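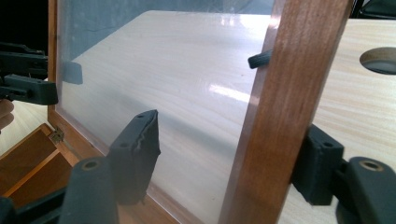 Stumik Desk Planner, undated - review

I bought the Stumik in June, after a bad set of exams, and left it in its wrapping until term started. It has been open on my desk every day since, so this is a review after a full autumn term of lectures, problem sheets and one group project that nearly finished me off.

It is a paper planner, bigger than a paperback and smaller than a laptop. Each week gets two facing pages. The left page is the days, split into morning, afternoon and evening, and the right page is a grid with a row for each module. You write what is due in the grid and then move bits of it across to the days. There are no dates printed, so you fill those in yourself, and you can skip the holidays without wasting pages.

The grid is the part I would pay for again. I take five modules and before this I kept deadlines in my phone, in the margins of my notes and in my head. The phone was fine for telling me that something was due tomorrow. It was no help in showing me that three things were due in the same week, which happened in week nine, when I had two problem sheets and a 1050-word report for the statistics module. I saw that one coming a fortnight ahead and started the report early. It still wasn't much good, but it went in on time.

Paper quality is decent. Gel pen doesn't show through, highlighter does a bit. My sister Zewditu uses a fountain pen and said it feathered when she tried it on the back page. 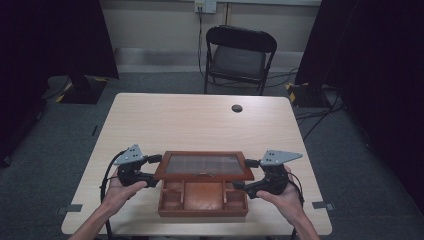 The binding is less good. It is meant to lie flat, and it does in the middle, but for the first month the left side kept lifting and I had to hold it down with a mug. It has relaxed now. The ribbon frayed almost at once and I cut it off. I use a bus ticket.

The evening boxes are too small. Whoever designed it seems to think students stop work at six. By contrast the morning boxes are huge, and mine mostly say "lecture". I would swap them round. I also don't need the habit tracker at the bottom of every page. I filled it in for two weeks (water, sleep, walking) and then stopped, and now it is where I write shopping lists.

My flatmate Eulalia Rivadeneira has the Marti, which costs less and does a similar job with a page per day. I borrowed hers for a weekend to compare. You get far more room to write and the cover feels tougher, but there is no view of the whole week, and for me that is the point of having one. She has a part-time job with odd shifts and likes the hourly lines. If your days are full of appointments, get the Marti. If you mostly have deadlines, I'd go for the Stumik.
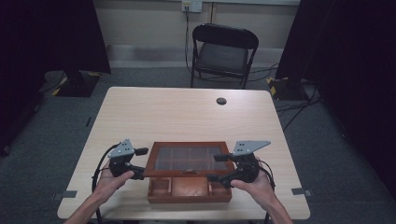
One more complaint, about size. It doesn't fit in the front pocket of my rucksack, so it stays at home and I copy things into it when I get back from campus. That sounds like a nuisance, and some days I forget, but copying it out has turned into a useful ten minutes before tea.

Good: module grid, no printed dates, paper fine for ordinary pens.
Bad: ribbon, small evening boxes, stiff binding at first, too big to carry.

I'd give it four stars. There are enough pages left for next term and most of the one after, and I'll use them up before I look at anything else.

Posted Dec 9, 2019 by Lemlem Teshome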